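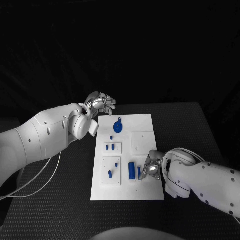 Venue walk-round, Erkmont Hall, April 2024

I did this one the afternoon before the delegates arrived, clipboard in one hand and a very large coffee in the other. Jorneo are running registration and Laur are doing the catering, so I've put their names against anything they need to sort.

1. Fire exits clear and unlocked
OK. All 7 opened from the inside. The one behind the stage is stiff, so give it a proper shove!

2. Room capacity
OK. The main hall is down for 1,059 seated and we're well under. The upstairs breakout room takes 100, and I'd like a sign on the door saying so (last year people were sitting on the windowsills).

3. Cables taped or covered
Not yet. There's a long run from the sound desk to the lectern crossing the centre aisle. I've asked for rubber ramps, I don't trust tape on that carpet.

4. Step-free route
OK, but it's a trek. Side door, lift, then left past the cloakroom. Jorneo to put out 4 arrow signs, and please put them at a height someone in a wheelchair can read.

5. Exhibition stands
Mostly fine. Vavo's back wall wobbled when I leaned on it, so it needs weights on the feet. Same problem as at the February meeting.

6. Hot drinks point
Move it. The urns are right by the cloakroom queue and somebody will get an elbow in the wrong place. Laur are happy to shift to the far wall.

7. First aid
Kit checked, plasters low, I've topped it up from my own bag. Room is next to the office, key on the blue hook.

8. Evacuation announcement
Script is on the lectern. Chair still to read it through once, out loud.

Items 3, 5 and 6 to be looked at again before doors open.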